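Drosotbridge Board Recovery – shop floor gallery, January

Quick page before the Sunday open house, will tidy it up later. The short version: we put the Vimetti arm on bench 4 last fall and the teardown work looks different now. People keep asking what it does all day and what everybody else does, so here goes.

Boards come in from office clear-outs, mostly old desktops and workstations. Used to be all hands – screwdriver, tweezers, sore wrists by lunch. Gilberto Villanueva did that job for 20 years and trained most of us. Now he writes the pick routines. Says his thumbs are grateful, his eyes not so much, too much screen.

Bench 4 gets the full size boards. Memory area first, then the slots, then the socket, wich is the part everyone worries about. Pins bend if you look at them wrong. Arm goes slow there, on purpose.

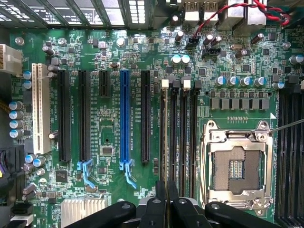

Vittoria Cocco runs the bench on the early shift and she has the stop button. She uses it, too. Anything the arm isn't sure about goes in the Skumo tray and she does it by hand after coffee. On a good day she clears some 98 boards with it, start to finish. Old way was a lot less, and you went home with a stiff neck.

What changed for people. Fewer repeat-motion complaints. More walking between benches, more looking, less gripping. Nobody got let go but two jobs are not the same jobs anymore and one person moved over to Caputo's side of the building because they missed working with there hands all day. Fair enough. We still trade shifts with them.

What didn't change: dust, noise, the radio argument. Sorting at the end is still us. Grading too – the arm can pick a part but it can't tell you if a buyer will want it.

Training is 5 short sessions now, any shift. Vittoria teaches the first, Gilberto does the rest. Sign-up sheet is by the time clock. If you've never touched a pick routine that's fine, most of us hadn't.

More pictures when the second bench is up. Still waiting on brackets.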